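**April 23, 2025** - folding table, Rullstead room

Shirt folding again this morning. Karim El Khatib had left the table against the wall, which suits me, so I kept it there. Went with the plan from Monday's list: short sleeves first, dark things after, anything thick left for another day.

Order of folds for a short-sleeved shirt, as we do it now:

1. Spread it out, collar away from you.
2. Pull the placket straight before touching the sleeves.
3. Sleeves in, then sides.
4. Hem up to the collar in two folds.

Step 2 is the one I keep skipping. If the front is bunched at the start, the bunch ends up in the middle of the finished square and no amount of pressing gets it out.

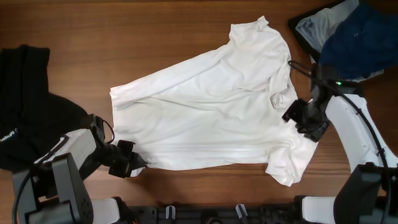

*White shirt, not squared up yet. Black garment at left, gray and navy in the heap.*

Best fold so far took 16 seconds by the wall clock, worst was nearly double that. The cotton blend from Montes holds a crease much better than the thin ones. The thin ones want a smoother hand and a slower second fold - I don't have a good rule for it yet.

Piles: unfolded stays far right, black on the left, middle of the table kept clear between garments. I tried stacking finished shirts in the middle last November and spent half the time moving them.
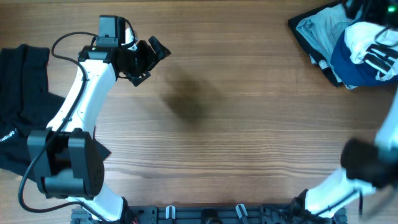 *Middle clear, black fabric left, mixed clothes upper right.*

Table notes. The grain runs the long way, parallel to the wall, and I've started using it as a guide for lining up the hem. Works well with pale fabric, less well with navy. Wipe the top down before the whites go on, and do the strip along the wall too. 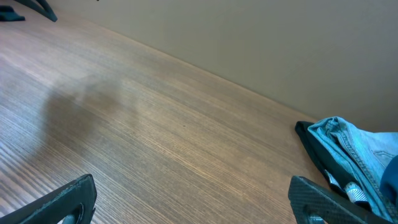
Clonwood sent a price for a felt cover. I'd hold off. Felt would grip the cloth and we'd lose the grain lines, and I'd want to try it on a board first.

To do:

- ask Karim if the tray can go further back
- redo the thin shirts with the slower second fold
- sort the 6 tees from Estent by size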